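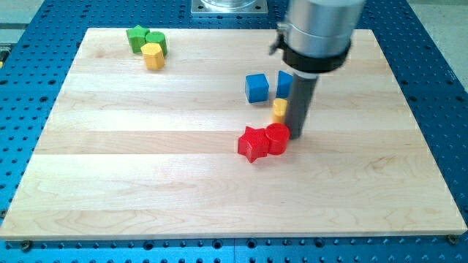

Arnilwood toy library reopens with twice the shelves

The Arnilwood Toy Library is back! After 4 months in borrowed rooms at the Rirkmont school, it opened its doors again on 10/9/21 in the old bakery on Talebi Street, and the line went past the post office before the first puzzle was checked out.

Members can now choose from 481 toys and games, up from 400 in June, and the new shelves are low enough for a toddler to reach. The train sets were gone by lunchtime (there is a waiting list, so do put your name down), and the dress-up trunk hardly got a rest all day.

"I had kids hugging the shelves," said Signe Kragh, who runs the desk. "One little boy wanted to borrow the cash register. Our real one!"

Families may take home three items at a time and keep them for three weeks. Lumness residents can join too, which is wonderful news for everyone who has been asking across the river. Malou Lund will lead a board game hour for older kids once the back room is painted, and she is still looking for a decent copy of Chinese checkers with all its marbles.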